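Switching the Kitchen to a Weekly Menu

Wednesday, January 30, 2019

I started planning dinners by the week in July, mostly to stop buying food twice. The grocery bill the month before had a line for cilantro on four separate receipts. I now sit down on Sunday evening, check the freezer, and write out the meals on the back of an envelope.

The first few weeks were too ambitious. I had a lamb stew down for a night when I got home at eight. We ate toast. Since then I keep the late nights for eggs, soup or leftovers, and the long recipes go on the weekend.

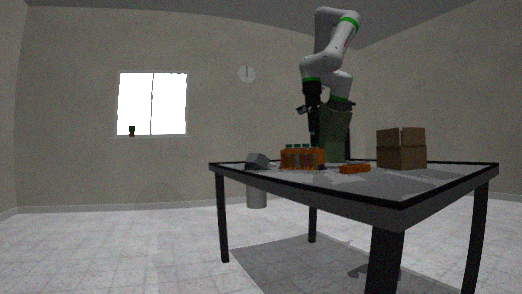
What it costs

I shop at Nyaga for dry goods and at Ledach for vegetables. The two together come to about $38 less a month than I was spending before. Some of that is meat. We went from having it most nights to 3 nights a week, and I buy the bigger pack and split it.

Beans have been the big change. I soak a bag overnight, cook it the next day and freeze it in flat bags — they stack better and thaw in the time it takes to chop an onion. Salt goes in at the start. I know people argue over that one.

Lunches are still a mess. I cook extra rice and then forget to take it with me, and by Thursday I'm buying a sandwich again. I may try packing it the night before.

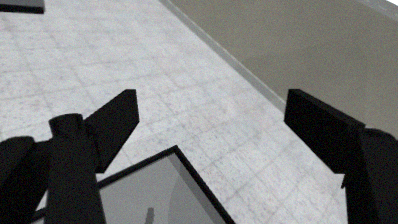 Gripper fingers over the gray tile floor.

Next month I want to work on bread. The sourdough starter has been in the back of the fridge for weeks and needs feeding.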